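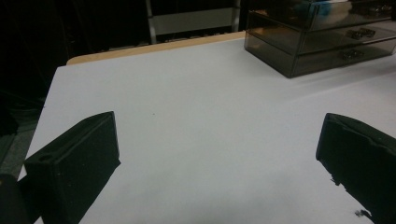

Every spring a reader writes in to ask whether the paid decluttering plans are worth the money, and this year one wanted to know why a person should need a subscription to throw away old phone chargers. I'd like to know too. So I signed up for the one most of you mention, Garkberg, and stayed with it through June.

The pitch is simple enough. You get an email each morning with a small job: one drawer, one shelf, the glove compartment. There are 54 jobs in the full plan, which costs 19 dollars a month. At one job a day you will be paying for a second month before you are done, and I doubt that's an accident.

Some of the advice is fine. Empty the drawer completely before you decide anything. Put the trash out the same evening. I have no quarrel with any of it, except that my mother gave it to me free, and louder. What I don't buy is the claim that a clear surface makes you sleep better. The plan repeats this in nearly every email and never says where it comes from. I slept the same. 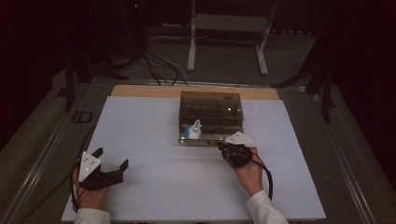
A subscriber in the Oosthuizen building wrote that she finished the whole plan last year and had to start over by winter, since the stuff simply came back. Several of you reported the same thing. The plan has plenty to say about what leaves the house and almost nothing about what comes in, and I suspect that has something to do with the shop.

Yes, there is a shop. Around the second week the emails start to mention bins. Drawer dividers come next, then a label set, then a "starter bundle" from Pulska that costs more than the dresser I would put it in. I had just cleared 22 pens, most of them dead, out of a kitchen drawer, and was now being told to buy a tray for the survivors. They went in a jam jar. They are still there.

I'll give the plan this much - the daily email did get me to open the hall closet, which I had been walking past for years. Whether that needed a paid service or just a note on the fridge, I can't say. I canceled at the end of the month. Canceling took four screens and an offer of half price. 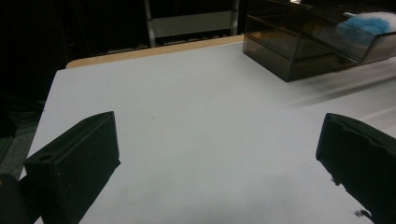 READERS' CORNER

Last month's question about pantry moths brought in more mail than anything since the parking rules. Most of you say freeze the flour, and a few swear by bay leaves. I tried bay leaves once and the moths seemed to enjoy them. The bakery on the corner, Kokosance, keeps everything in jars with tight lids and says it has no trouble, though I suppose a bakery would say that.

Next time: are those refill stores any cheaper? Send receipts, please.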